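Ticket 96 – Plirkeden building, laundry room washer
Status: open, waiting on parts
Category: appliances / leaks and smells

First entry, Friday morning
Hi all, me again with the washer! Since we moved to the Jilach detergent, the towels have been coming out with a sour smell, and the last load left a little puddle under the front. Not a flood, more of a "who spilled their water bottle" situation, but I mopped it twice and it came back after the next load. No error code. The spin sounds normal to me.

What I tried so far:
Ran an empty hot cycle. Smelled better for one load, then right back to sour.
Cut the detergent to half a cap (we were all using way too much, me included).
Checked the hoses at the back with a paper towel. Bone dry, so I'm pretty sure it's coming from the front.

Reply from Plutent Service Desk
Thanks for the detail. Please pull back the rubber gasket and check the folds for lint, hair or small items, then wipe the inside of the door glass. A bit of fuzz where the glass meets the rubber is enough to let water past. Leave the door open between loads if you can.

Second entry, after lunch
OK, did the gasket. Yuck. I got out a wad of gray lint, 5 hair ties and a button, and the bottom fold had a layer of slime that I'd guess is our smell. Wiped it with a cloth and warm water, then went over it again with a bit of vinegar. The glass had a greasy film too, mostly on the lower part, so I did that as well – two passes and it squeaks now.

I also ran my finger along the rubber looking for a tear and felt one rough spot near the bottom, maybe as long as my thumbnail. Could be a nick, could just be wear. I can't tell, and I'd love for somebody who knows rubber to have a look.

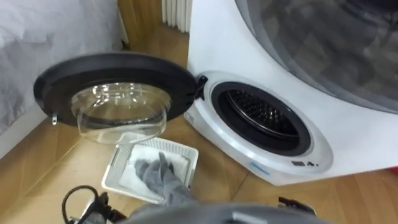 Attachment 1: door open, tray and folded cloth on the floor underneath.

Third entry, 4 p.m.
Ran a short rinse with nothing in it and sat there like a hawk for all 16 minutes. One small drip at the bottom of the door, no puddle. Way better! Still not zero though, so please don't close this yet.

Reply from Plutent Service Desk
Good progress. We have asked Hosseinzadeh Parts for a replacement gasket, delivery in 9 working days. Small loads only until then, please.

Fourth entry
Will do. I taped a note to the wall about small loads and half a cap of detergent, and I'll add to this ticket if the drip gets worse.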